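Folding on the bed, and what stays there

17/12/2024

I moved the folding to the bed in October. Before that I did it on the kitchen table, which meant clearing the table first, and then carrying everything down the hall and dropping half the socks. Now the basket goes straight to the bedroom and the clothes go from the bed to the drawers. It takes me up to 20 minutes for a full load, depending on how many shirts are in it.

The striped quilted cover stays on while I work. It shows every speck of lint, so I shake it out the window when I'm done, or I plan to. The heavy blankets are already folded and piled in the far corner against the wall. I used to keep them in the closet, but the closet shelf is only 16 inches deep and they slid off whenever I opened the door.

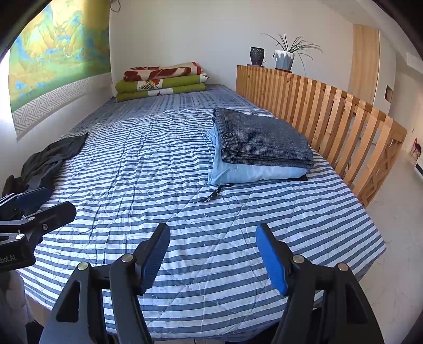
I start with the thick things. Pants and anything with a button get folded in thirds and go on the bottom if I'm paying attention, and on top if I'm not. Drawstrings should be tucked in before the first fold. I forget this most of the time and end up pulling the whole stack apart to fix one string, so lately I let them hang out.

Dark clothes get their own pile. I don't sort them until last since they all look alike to me under the ceiling light, and it is easier to do them by the window with the blind down and the sun coming through it. The blind is the one with the mountains on it. I bought it from Grellow two apartments ago and had to trim the width to fit this window. The pattern along the bottom still lines up, which I was pleased about.

I tried a folding board from Zaklow for a couple of weeks. It makes very even shirts, but it is one more thing to store, and my shirts don't need to be that even. It went to the thrift store.

When the clothes are put away I straighten the cover. It creeps down toward the foot of the bed and leaves the blue-gray mattress cover showing at the wall end. A bigger size would fix that. The next size up was 43 dollars when I looked, and I decided I could live with pulling it up. The stitching puckers a little no matter what I do - it has been through the wash a lot.

The pots on the wooden railing get moved when I dust, and then they go back up.
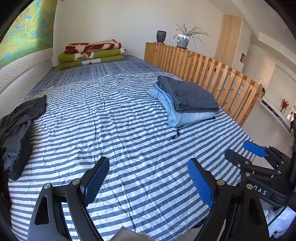
Where the blankets go next

I still want a proper place for them. Koo has a low bench with a lid that would fit at the foot of the bed, but I would have to measure the walkway first. The other choice is bags under the bed, which I did in the last place and didn't like. You have to get down on the floor every time it turns cold, and the bags tear at the zipper.

For now the corner works. I refold the pile every 2 weeks or so, put the red and cream one back on top, and leave it alone.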